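## Chapter 4: Paint, Wear, and the Patience of Metal

Anyone who has ever kept an old garden gate knows that paint is a kind of promise, and that sooner or later (usually in January!) it has to be renewed.

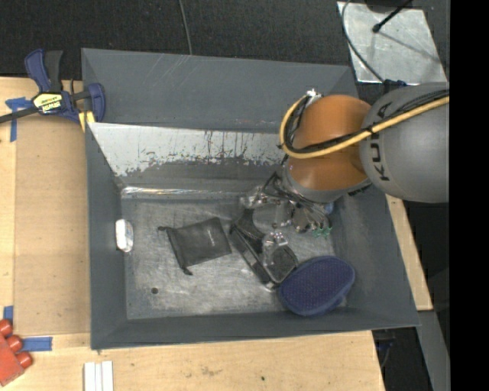 We'll start gently, with what happens when a coating meets rubbing, knocks and weather, and why corners and edges tend to go first. Keep a notebook beside you as you read, and do look closely at the railings on your way home – you'll find half the chapter there already.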